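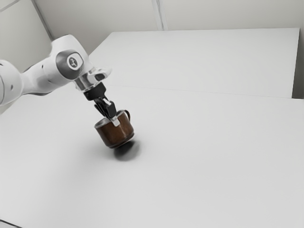
3.2 Glaze wear and repeated washing

Figure 3. Brown mug above a pale work surface (rendered view).

Stoneware for daily use is usually sold as dishwasher safe, but the term says little about how long a glaze keeps its surface. We tested mugs from two small potteries, Prundetti and Rebelo, both of which fire a brown iron glaze over a buff clay body. A mug of the general type is shown in Figure 3. All test pieces were bought through ordinary shops in July.

Each pottery supplied 50 mugs. They were washed for 200 cycles with the same powder detergent and left to cool with the door shut. Gloss was read at 3 points on the outer wall before the first cycle and again after the last. The method follows Oltmanns and Görtz, except that we did not stain the pieces with tea between readings, as this made the meter hard to place on curved walls.

The Rebelo glaze lost more gloss than the Prundetti glaze, and most of the loss was near the foot, where the coat is thinnest. Handles were left out of the readings. Several Rebelo pieces also showed a faint grey bloom inside the rim, which came off with vinegar and returned later in the test.

Water hardness was not controlled. The laboratory supply was switched to a softened line part of the way through the Rebelo run, and the two sets should be compared with this in mind. Crazing is dealt with separately in Section 3.3.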